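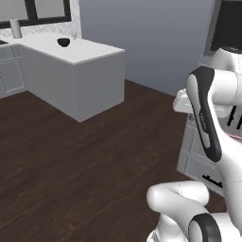 4. Setting up the kitchen cell

The Trano arm is commissioned in the simulated kitchen cell before any program is sent to the physical unit. The cell is loaded from the Pratov scene library and opens with the arm in whatever posture was last saved. Check the view from the arm-side camera first. With the arm folded, the white upper link with the long black stripe should stand on the right, and the left part of the view should be open to the island, with the black bowl and the clear glass on the countertop. If a link crosses the line of sight to the bowl, correct the posture as described in 4.3 before doing anything else. The glass shows only as faint outlines in the rendered view and must be confirmed from the object list, not by eye.

This section covers loading the cell, setting the base frame, storing the folded posture, checking clearances and routine care of the scene files. Installation of the Nilico controller software is covered in Section 3. Mounting the physical arm is covered in Section 6.

4.1 Loading the cell

1. Start the controller software and wait for the status line to read READY.
2. Select Cell, then Open. Choose the kitchen cell from the list.
3. Leave the simulation paused. Do not press Run until 4.4 is complete.
4. Open the object list. Confirm that the island, both counter groups, the bowl and the glass are listed as loaded.
5. Confirm that the arm model matches the arm on order. The model code is on the first page of the delivery sheet.
6. Save the cell under a new name. The library copy is write-protected and discards changes on exit.

Note: The first load builds the collision meshes and takes longer than later loads. The progress bar may stop for several minutes at the cabinet meshes. Do not close the program during this time.

Note: If the message MESH COUNT MISMATCH appears, compare the count on the status page with the value for this release, 1,027. A lower count means that the library was copied incompletely. Delete the local copy and transfer it again.

4.2 Setting the base frame

The base frame fixes the position of the arm relative to the room. Every taught point depends on it. If the base frame is changed after points have been taught, the points must be taught again or shifted with the frame tool.

1. Open Frames, then Base.
2. Set the reference to Room Floor. The top of the floor planks is height zero.
3. Enter the X and Y offsets from the delivery sheet.
4. Enter the rotation. Positive rotation is counterclockwise as seen from above.
5. Press Apply, then Verify. The software draws the base axes in the cell.
6. Check that the vertical axis points up and that the forward axis points toward the open floor in front of the island.
7. Press Lock. A padlock symbol appears next to the frame name.

CAUTION: Do not use the island countertop as the height reference. The countertop is an object in the scene and can be moved. A base frame tied to it will move with it, and no warning is given.

If the arm will be mounted on a Heitmann pedestal, enter the pedestal height in the Mount field and leave the Z offset at zero. Entering the height in both fields raises the arm twice.

4.3 Storing the folded posture

The folded posture is used at startup, after a fault and between tasks. It keeps the elbow close to the base and leaves the working side of the room clear.

1. Set the speed override to 12 percent.
2. Select Joint mode.
3. Move the shoulder joint back until the upper link no longer covers any part of the island in the arm-side view.
4. Bend the elbow until the lower link comes forward under the upper link.
5. Turn the wrist to its zero mark.
6. Look at the arm from the side and from above. Use the free camera for this. The arm-side camera alone hides the gap between the upper link and the second counter.
7. Open Postures, select Folded, and press Store.
8. Move the arm a short distance in any direction and press Recall. The arm should return to the stored posture without a collision message.

Note: The arm-side view puts the lower link very close to the camera. It looks larger than it is and may seem to touch furniture that is well behind it. Judge clearance by the measured value in 4.4.

If Recall takes the arm through a long path, the stored wrist angle is probably one full turn away from zero. Return to step 5, read the wrist value on the joint page, and turn the joint back.

4.4 Checking clearances

Clearance is measured between the collision mesh of each link and the nearest furniture mesh. The smallest values are normally found at two places: between the upper link and the ledge of the second counter, and between the elbow cover and the cabinet front below it.

1. Recall the folded posture.
2. Open Tools, then Clearance.
3. Select All Links and press Measure.
4. Read the smallest value in the table. It must be at least 29 mm.
5. If the value is smaller, open the shoulder joint slightly and measure again.
6. When the value is acceptable, store the posture again as in 4.3, step 7.
7. Repeat the measurement with the gripper mesh attached. A posture that passes with a bare flange can fail with the tool fitted.

CAUTION: Cabinet handles are separate objects. In early versions of the scene they have no collision mesh and are left out of the table. Check the object list and add a box mesh to any handle within reach of the elbow.

The soft shadows in the view are drawn for appearance and have no connection with the measurement. Turning them off in the display settings makes the view respond faster and changes nothing in the table.

4.5 First run

1. Set the speed override to 12 percent if it has been changed.
2. Select the test program supplied with the cell.
3. Press Run and keep the pointer on Stop.
4. Let the program complete 4 cycles. Each cycle starts from the folded posture, approaches the bowl from above, holds, and returns.
5. Open the log. No collision or joint limit entries should be present.

If the approach stops above the bowl with the message TARGET NOT FOUND, the bowl has been renamed or replaced in the object list. Restore the original name — the test program looks it up by name and ignores position.

4.6 Care of the scene files

Back up the cell after the base frame is locked and again after the first run. Keep the two backups in separate folders. The log folder is not cleared automatically and should be emptied whenever the disk warning appears.

After a controller update, repeat 4.4 in full. Updates may rebuild the link meshes, and the stored clearance table is not recalculated until Measure is pressed. The stored postures are kept through an update, with the exception of postures saved while the base frame was unlocked. These are marked with a gray dash in the list and must be stored again.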